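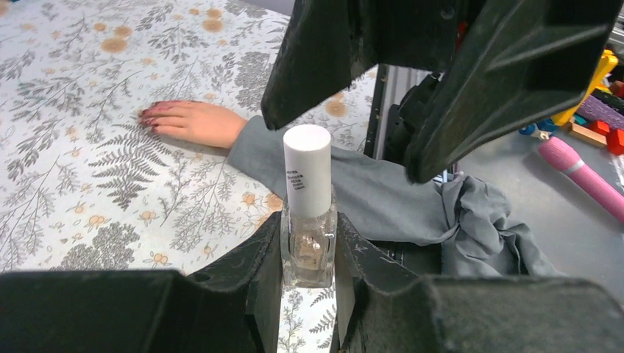

A nail polish bottle held upright between the gripper's fingers, with a hand resting on the cloth beyond it.

Home | Features | Software | Tooling | Subscribe

Holding Glass: Inside Tejada's Grasp Controller
11/22/19
By Kastriot Ivanov
157 shares | 16 comments

Small glass bottles are a hard case for wrist cameras. The body is clear, the contents are pale, and the background shows through the walls. A depth estimate taken at the glass tends to land on whatever is behind it, which on a printed tablecloth means a fern.

Tejada, the grasp controller Praresell released in June, ignores the glass. Its detector fits a cylinder to the cap, then projects the body downward from a stored shape model. The planner scores 64 candidate grasps per cycle and drops any whose path enters the volume reserved for a person's hand.

Closing is handled by a separate loop. Finger position and motor current are compared on each tick, and the jaws stop when current stays above threshold for 3 ticks in a row. The threshold is set per object class in a plain text file.

Weak points remain. White caps saturate under bright lamps, and the cylinder fit drifts toward the highlight. Asmont, the logging tool that ships with the controller, stores the fit residual with every grasp, so bad fits can be sorted and replayed offline.

Next: Tukex and the calibration problem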